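Open day hosts and visitors wanted -- Dremham workshop, September

We are getting ready for our autumn open day at Dremham and we need two kinds of people: hosts, who will be paid, and visitors, who will be fed. If you have ever wondered what a pair of robot arms does all day when it isn't in a movie, please read on, because one of these is probably you.

Dremham is the smaller of the two sites run by Skurkosberg. There are 20 of us here, in a low brick building behind the old feed store, and we work on sorting and handling small electronic parts. Most of what comes through our doors is circuit boards, little components and bits of wiring that somebody, somewhere, has to pick up and put in the right place. People are very good at this and get very tired of it. Our arms don't get tired, but they have a great deal to learn about wire, and watching them learn it is (I think) more fun than it has any right to be.

Last year's open day was our first. We put out chairs for a modest crowd and had 300 people through by the middle of the afternoon, and I'm told there are still folks in town who didn't get a cookie. This year we would like to do it properly, with more hosts, shorter lines and a good long look at the tables for everyone who comes.

The main stop on the tour is the sorting table. Two arms share it, one reaching in from each side, with a steel tray of parts between them and yellow trays to the left and right. The tray will have much the same sort of thing in it on the day: a round red board, a small part or two with wire legs, and a harness of thin colored wires, which is the piece visitors always want to talk about.

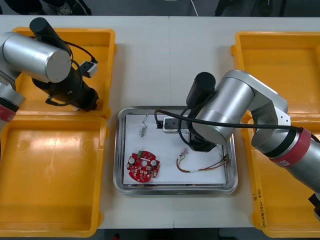 Mhairi Baird wrote to us after last year's visit that she had expected to be bored by the second minute and ended up staying for the whole session, mostly on account of the wires. She had no idea, she said, that something so thin and floppy could be so much harder to pick up than a solid board, and she wished there had been a person standing by who could tell her why. She also thought we should let people ask questions while the arms were working and not save them all for the end.

Mhairi, we agree with you on both counts, and that is more or less how this advertisement came to be written.

About the host job

We are looking for six hosts. You would stand with a group at one of the stops, tell them what they are looking at, keep an ear out for questions, and walk them on to the next stop when it's time. You do not run the machines. Kenta Ogura and Kamarul Sembiring will be at the controls all day and will gladly take any question that has you stumped.

You don't need an engineering background. We would much rather have someone who likes talking to strangers, can be heard over a room, and is happy to say "I don't know, let's find out" to a nine-year-old. Teachers, museum guides, retired machinists and students have all done well at this kind of thing. A second language is very welcome -- tell us which one.

You would need to be free for two training evenings, each starting at 6 p.m., and for the open day itself from 8:30 a.m. until we finish sweeping up at 5. The fee is $300 for the whole of it, training included, and lunch is on us. You will be on your feet a good deal, but we can set up a stop with a stool for anyone who would like one, so please don't let that put you off.

About visiting

Visitors come in small groups, and each tour takes a little under an hour. It's free, but you do need to book a time. Children are welcome with a grown-up. Closed shoes for everybody, please, and long hair tied back. The building is all on one level and there is parking right by the door.

A few visitors in each group will also be invited to fill out a short survey for our sister site at Sasurow, on what was clear and what wasn't. You can say no and still have a cookie.

How to apply or book

For the host job, send a short letter to Kelly Camargo at the Dremham office telling us about yourself and about a time you explained something tricky to somebody. A page is plenty, and we don't need a résumé. Kelly will call everyone who writes, though it may take her a week or so to get to you.

For a visitor's place, ask for Minoru Kikuchi at the front desk, any weekday morning between 9 and noon, and have your group size ready. School groups should speak to him too, as we are holding the early tours for them.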